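Tadeo Orellana
1 Mar 2022

Okay, I finally get to talk about the night train to Henosbridge, because I rode the whole thing and I'm still grinning. Thread!

The full run is 1066 miles, and I booked it end to end. Most people hop off at Illau for the lake. Fair enough, but the good stuff starts after Illau, once the line climbs into the hills and the phone signal goes away.

I slept maybe 4 hours and didn't mind at all. There's a stretch past Jilari where the track curves so hard you can lean on the window and see your own engine up ahead, all lit up. I said "whoa" out loud, alone, in my pajamas.

Dinner was a bean stew with way too much pepper (loved it) and a slice of lemon cake the size of a brick. Got talking with Kwadwo Ametepe, who was two seats down with a paper timetable from the eighties. He let me flip through the whole thing! The train used to stop at 2 stations that aren't even on the map now.

The summit halt is at 2380 feet. We sat there with the doors open for a few minutes and the air smelled like pine and brake dust. If they ever bottle that, I'm buying it. 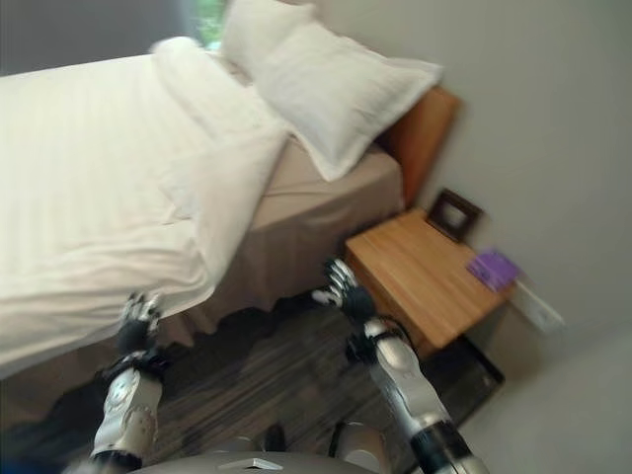
2 min read

Tip if you go: ask for the left side heading out. The river stays with you on that side nearly all the way down from the summit, and sunrise comes in right over it.

Second tip, bring a sweater. The heat in the sleeping car has two settings, toast and off.

Rolled into Henosbridge right at breakfast. There's a bakery across from the station called Halim and the sesame rolls were still warm, so I ate three on a bench and watched the train get its windows washed.

Someone asked about price: the sleeper costs more than the bus, yep. But you skip a hotel night and you get the lemon cake, so I call it even.

Going again in December, when there should be snow up top. If anybody has done the winter run, tell me everything, especially which coats you took!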